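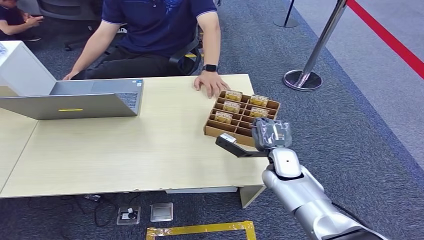
Fetano live album: remaster or leave it alone?
Posted 2025-07-04 by Tarcísio Marinho

I picked up the new remaster of the Fetano set from the Dindthorpe hall and played it next to my old CD. The new one is a lot louder. The fiddle is up front and the room sound is mostly gone. The banjo tune after the break used to have a long tail on it and now it stops dead. Does anyone else hear this, or is it my speakers?

groscombe_road
Not your speakers. They cut the applause between songs too. The old disc ran as one show and this one is a set of tracks.

lowstring
I like the new one better. On the old CD you could not make out the words on the slow songs at all. I was at the February show and the singing was clear in the hall, so I'd say the remaster is closer to what we heard.

groscombe_road
Where were you sitting? We were at the back and it was mostly bass.

lowstring
Row 2, left side.

groscombe_road
That would explain it.

pedal_hum
The download is 128 kbps if you get it from the Fogh store. Check that before you compare anything. The CD of the remaster is better, but they only pressed 860 and the shop in Groscombe is out.

Tarcísio Marinho
Mine is the CD, so it isn't the file. I went back and turned it down to match the old one. The voice is better, I'll give lowstring that. The banjo still bothers me.

kettle_and_reed
Does the remaster have the second encore? The old one faded out before it.

Tarcísio Marinho
Yes, all of it, with the accordion.

kettle_and_reed
Then I'm buying it. I don't care about the applause.

groscombe_road
I'd pay for the encore by itself. I'm not paying for the whole show again with the crowd taken out.

pedal_hum
You can get single tracks at Fogh. Same 128 though.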